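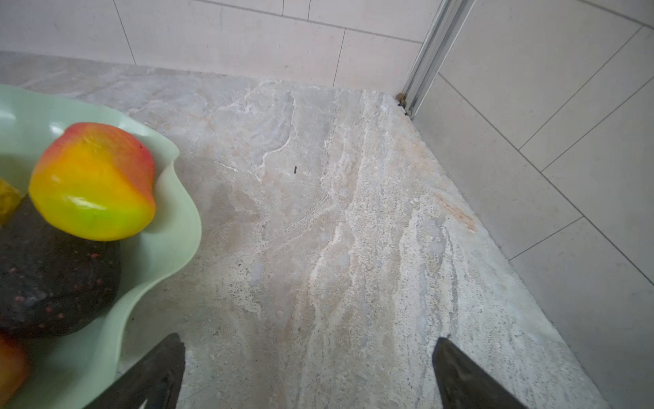 Chapter 9

Ripening, Storage, and the Long Life of a Short-Lived Thing

A piece of fruit on the counter looks as if it is doing nothing. It is breathing. It takes in oxygen, burns sugar, and gives off carbon dioxide, water, and a little heat, and it goes on doing so after harvest for as long as it has anything left to burn. The grocery trade is an elaborate effort to get the fruit to your kitchen before it finishes.

Chapter 8 ended at the orchard gate, with the crop picked, counted, and argued over. We now follow it to the packing house, the cold room, the truck, and the store. Students who have worked in a produce department may skim the section on misting nozzles, about which they will already have opinions.

9.1 What ripening is

Growers distinguish between mature and ripe, and so will we. A mature fruit has finished growing and is able to ripen. A ripe fruit has softened, sweetened, and developed its smell. A hard green pear in a shipping carton is mature. The same pear a week later may be ripe, or it may have gone from hard to mush during the hours you were asleep, as pears do.

Fruits fall into two broad groups. Climacteric fruits, including apples, bananas, pears, peaches, and tomatoes, can continue to ripen after picking. Their breathing rate climbs sharply as they do, and this climb is the climacteric. Non-climacteric fruits, including grapes, cherries, strawberries, and citrus, show no such climb. A sour grape will be a sour grape on Friday, whatever you do with the windowsill.

The signal that sets off the first group is ethylene, a simple gas that the fruit makes for itself. A little ethylene prompts the fruit to make more. It also drifts, and one overripe apple in a closed box can hurry along all of its neighbors. The proverb about the bad apple is sound plant physiology, though it is usually quoted about people.

9.2 Slowing things down

There are three main tools: cold, air, and chemistry. Cold is the oldest and still does most of the work. Lowering the temperature slows respiration, and for many crops a day lost in a warm loading dock cannot be bought back later at any price. It has limits. Bananas turn gray and sulky in a refrigerator, and tomatoes lose much of their flavor, which has not stopped anyone from putting them there.

The second tool is controlled atmosphere storage. The room is sealed, the oxygen is drawn down, and the carbon dioxide is allowed to rise to a set level. Apples kept this way may be sold many months after picking. Shoppers who learn this are often upset, having just enjoyed the apple.

The third tool blocks the fruit's response to ethylene. We take it up in section 9.5, along with waxes, which shoppers also find upsetting.

9.3 A case to carry through the chapter

Several exercises make use of the Avdale packing house, a cooperative that handles apples and pears for growers in a single valley. Avdale has nine sealed rooms, each holding 2,000 bins. Its rooms are filled in the fall and opened one at a time, and the last is generally opened in March, when prices are good and nerves are not.

One winter, the manager of the Vusari grocery chain asked Avdale for an extra 300 bins on short notice. The only room with the right variety had been sealed for the long haul. Opening it would let in ordinary air and shorten the life of everything left inside. Refusing would annoy a customer who bought heavily and remembered slights. Avdale opened the room. You will be asked in Exercise 4 to work out what the decision cost, and in Exercise 5 to explain it to the growers in one page, a harder assignment.

Keep in mind as you read that the cooperative had two records to go by. One was the log from its Plullance gas monitor, which took readings day and night. The other was the notebook kept by the night crew, who smelled the room at the door. The two did not always agree, and section 9.4 considers what to do when they don't.

Terms to know

Climacteric: the sharp rise in respiration that goes with ripening in certain fruits.

Ethylene: a gas, made by the fruit, that starts and speeds ripening.

Controlled atmosphere: storage in which oxygen and carbon dioxide are held at chosen levels.

Shelf life: the time during which a product can be sold without apology.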